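Mustel cell - sim setup notes

Renders and config for the gripper cell, bins version. Maintained by Filipa Azevedo, Husa. Last touched in May.

Before a run: load the cell file, home the arm, open both fingers all the way. Check the wrist view shows both fingertips. If one is missing the camera mount is off - reload, dont nudge it by hand.

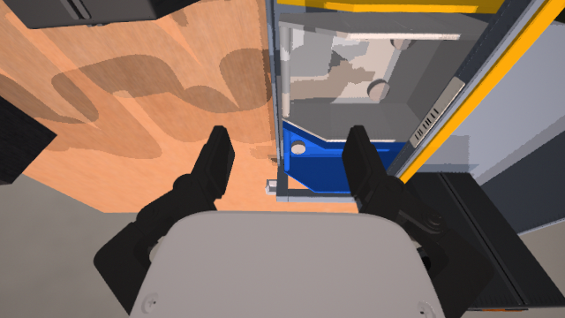 Finger joint limits are in the Abera config. Leave damping at 80, lower and the tips jitter. Renders are 183 per batch, 20 batches so far.

Known problems:
- bin collision mesh too coarse, tips sometimes catch on the rim
- seed 36 crashes on load, skip it
- table texture occassionally loads late

Fixes to Filipa please, before Wednesday.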